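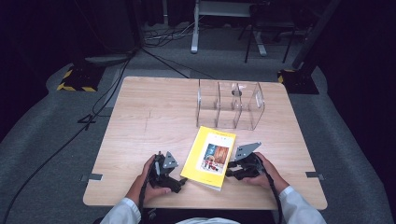

Figure 1. Hand-held pair in use at the bench: yellow book, clear three-compartment organizer, gray tape at the left and right edges of the table.

KAMSIDE SHARED WORKSHOP
Building a two-handed gripper set, Part 2: bench layout and the book task
Handout to be read with the Part 1 parts list

2.1 Scope
Part 1 covered the jaw and the trigger linkage. This part covers the top plate, the cable run and the first bench task. Both grippers should be assembled and moving freely before you start. If a trigger sticks, go back to Part 1 and re-seat the return spring.

2.2 Top plate
Each gripper carries one gray triangular plate with mounting holes. The left and right units are mirror images, so the plates must be fitted as a pair. Lay both bodies on the bench with the jaws facing each other and check them before tightening anything. A plate fitted the wrong way round will still bolt up, but the recorded tilt will have the wrong sign and the log is no use.

Plates cut from the Grinuson drawing need the holes deburred. Mass with plate fitted, cable excluded, is 282 g per hand. Anything well over that usually means the old solid handle was printed by mistake.

2.3 Cables
One cable per hand, leaving from the rear of the body. Let it fall past the wrist and over the near edge of the table, toward the operator. Do not route it across the work surface. Leave enough slack to reach the far side of the organizer with the arm extended — test this standing, at full reach, before logging.

The Osta logger takes the left hand on channel 1 and the right on channel 2. Swapped channels are the most common fault in student logs.

2.4 Table
Any flat, steady table will do. Mark the left and right edges with tape at the same height and set the near edge of the organizer from that line. Curtains help with stray light but are optional. Stand bases and poles stay behind the table, clear of the elbows.

2.5 Task
Start with the book flat in front of the organizer, at a slight angle. Close in from both sides, lift, turn upright and lower into a compartment. Release the left jaw first.

The jaw tips should meet the cover edges near mid-height. Gripping too close to a corner makes the book swing during the turn. Thin covers bow under load; reduce trigger travel to 88 per cent in the settings file.

Log 14 runs. Keep the failed ones and label them as failed.

2.6 Known problems
Drift in the left-hand angle after a long session. Re-zero between runs.
Loose trigger pin. Use the longer pin from the Issahaku kit; the short one works its way out.
Dropped samples when a cable is pulled tight. See 2.3.

2.7 To hand in
Raw logs, settings file, and one page on the failed runs. Due at the end of February. Part 3 deals with calibration.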